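Clovix tooling notes: Firkach 2 and the two-gripper alignment problem

Firkach, the part of our tooling that turns recordings from hand-held grippers into trajectories a controller can follow, moves to version 2 in March. Most of the work has gone into one step. Each gripper carries its own wide-angle camera, and each camera gives its own estimate of where it has been. Those estimates start in separate coordinate frames, run on separate clocks and drift at different rates. For tasks that use one hand this matters little. For tasks where one hand holds a drawer and the other reaches into it, the relative pose between the grippers is the quantity that the policy learns from, and it was the weakest number in the file.

Version 1 aligned the two tracks once, at the start of a recording, and trusted the result until the end. Short recordings came through well. Longer ones opened with a clean relative pose and finished with the hands several finger-widths from where they should have been. The fault was hard to see in the track viewer, which draws each path separately, and obvious on replay, when the two arms tried to meet and missed. 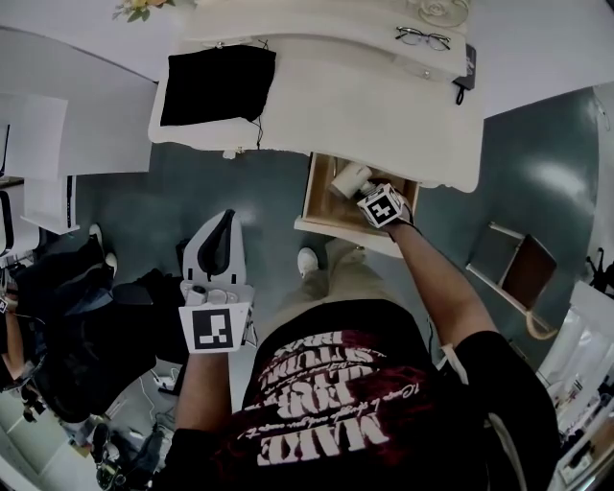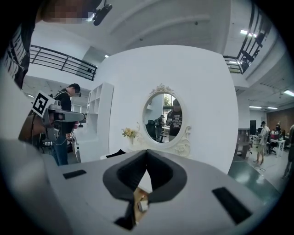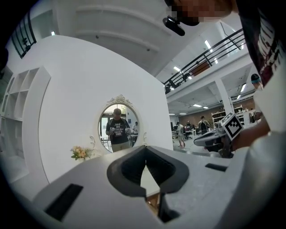 By the Firkach maintainers
Clovix newsletter, Tooling section

The new aligner uses every sighting of one gripper's marker from the other gripper's camera, or from a head camera if one was running. A sighting gives a direct measurement of relative pose. It goes into the graph as a constraint between the two tracks, with a covariance set by the marker's size in pixels and its angle to the lens. Small or steeply tilted markers still count, but weakly. Between sightings the tracks are carried by visual odometry and the inertial sensor, as before.

Clock offset is now solved along with the poses. Version 1 took it from a hand clap at the start of the file, which limited it to the nearest video frame. At 30 frames per second that is too coarse for a fast wrist movement. The offset is now a continuous variable, and a second variable for clock rate is switched on for recordings longer than 12 minutes. On shorter files the rate term is poorly constrained and tends to absorb error from elsewhere, so it stays off.

Mirrors needed their own treatment. The Skusano room has an oval mirror on its white partition, and both wrist views show a person reflected in it. A reflected marker is seldom accepted by the detector, as its pattern is reversed and does not match the dictionary. Plain image features have no such check. Corners inside the glass were tracked as if they lay behind the wall, at a depth that looked plausible, and they pulled the odometry sideways whenever the mirror took up much of the view. Firkach 2 fits the static map first, finds groups of points that sit behind a known plane, and drops them before the final solve. The plane has to be supplied by hand in the room file. Automatic detection is on a branch and is not ready.

People moving through the background are handled by the existing motion mask. We have made one change to it: the mask is now computed after fisheye correction. Computed on the raw image, it grew too large near the rim and removed good features from the ceiling, where much of the useful geometry is.

Gounder, the planner downstream, reads the new files without changes. It will, however, ignore the per-frame confidence values unless use_confidence is set in its configuration. With the option on, stretches of low confidence are down-weighted when the reference path is fitted, and the planner may cut a corner that the operator did not. Check this on drawer tasks in particular, where a cut corner passes through the drawer front.

Known problems. The solver can settle on the wrong solution for a flat marker seen face on, when the two possible tilts are almost equally likely. The symptom is a relative pose that flips for a few frames and returns. A cube with markers on more than one face avoids this if two faces are in view. Memory use is also higher than in version 1, and machines with less than 28 GB free should process long files in sections with the split option.

Old recordings can be reprocessed in place as long as the raw inertial stream was kept. Files exported as poses only cannot be upgraded. Room files from version 1 load as they are, with an empty list of mirror planes.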